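Robot Learning Lab, Course Handout 4
Collecting demonstrations with the hand-held gripper
October 2023

This handout continues from Handout 3, where we calibrated the camera and printed the finger pads. Please read it before the lab session and bring the gripper of your group, fully charged. The slides are on the course page, but the slides do not contain the details of the recording, so do not use only the slides.

4.1 What we will do

Each group teaches one household task to the Jereo arm. In September you chose your task from the list. The tasks of this year are making a bed, folding a towel, putting cups on a shelf, and clearing a desk. Each group has two roles, the operator and the recorder. Change the roles after every block of recordings, so that all members of the group get experience with both.

We do not move the robot during the collection. The operator holds the gripper in the hand and does the task as the robot should do it later. The wide lens above the fingers records the video, and the position of the gripper is computed afterwards from the same video and the motion sensor. This saves much time compared with the joystick method of last year, when a group could finish only a few good recordings in one afternoon.

4.2 Terms used in this handout

Demonstration: one complete performance of the task, from the start pose to the end pose.
Block: a series of demonstrations in one place, without changing the light or the furniture.
Reset: bringing the objects back to a new starting state between two demonstrations.
Gripper width: the distance between the two finger pads, measured at the tips.
Dropped frame: a video frame that is missing from the file. The software Prernameo marks these in yellow.

4.3 How many demonstrations

The minimum for a passing grade is 200 accepted demonstrations for each group. The bed group of last year handed in 1,297, and after the filter 1,000 were used for training. You do not need so many. I mention the numbers because students often ask how far one can go with this equipment, and their policy was the first in this course that could pull a blanket straight from both sides of the bed.

More important than the number is the variety. If all your demonstrations start with the blanket in the same position, the policy learns this position and nothing else. Change the starting state at every reset. Use at least two rooms if your task permits it.

4.4 Before you record

Check that the screws of the finger joints are tight. A loose finger changes the gripper width, and the error is difficult to find later.
Clean the lens with the cloth in the box. Please do not use your shirt.
Record the mapping video first. Walk slowly through the room and show all the walls, the corners and the large furniture.
Close and open the fingers completely five times. Prernameo needs this for the width calibration.
Write the block number, the room and the names of the two roles in the log sheet.

4.5 Movement of the operator

Most rejected recordings are rejected because of the speed. When the camera turns fast, the picture becomes blurred and the tracking cannot find enough points. With patterned fabric this is especially a pity - stripes and checks give very good points when the camera is slow, and almost none when it is fast. A plain sheet gives few points in both cases, so there you must keep some wall or some furniture in view.

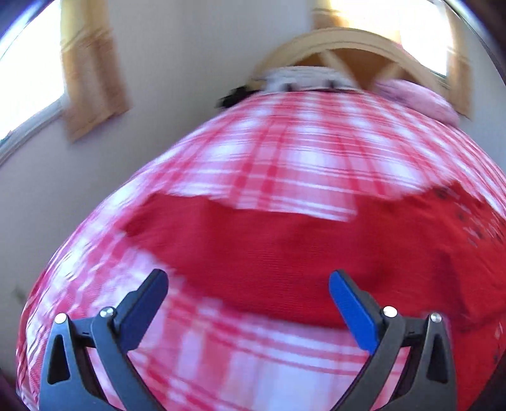
The second common problem is the approach to soft objects. A blanket has no fixed shape, and students tend to grasp it in the middle, where it is easy to reach. For the policy it is better to grasp near an edge or a corner, with the pads coming from both sides of the fabric. Open the fingers early, stop for a short moment above the grasping point, then close. The short stop looks unnatural to you, but it makes the decision visible in the data.

Pull in a straight line and low over the mattress. If you lift the fabric high, it covers the lens and the tracking is lost. When this happens, finish the movement, mark the demonstration as rejected and make a new reset. Do not try to repair it in the middle.

Keep your free hand out of the view. The arm in our lab has only one gripper, so a policy that has seen a helping hand will wait for it.

4.6 After you record

Copy the files to the group folder on the same day. Then start Prernameo with the Tóth filter switched on (menu Processing, third entry). The filter removes demonstrations with lost tracking and gives you a list with the reasons. Read the list. If more than a quarter of one block is removed, repeat the block before you continue with the next one.

Do not change the file names. The training script from Altalon reads the block number from the name, and it stops without a message if the number is missing.

4.7 To hand in

The log sheet, the list from the filter, and one page of text about your resets: which starting states you used, and which ones you left out and why. Groups with a fabric task add a short paragraph about the grasping points.

For Handout 5 please install the training script and run it once with the small test set. It needs 30 minutes on the lab computers, and longer on a laptop.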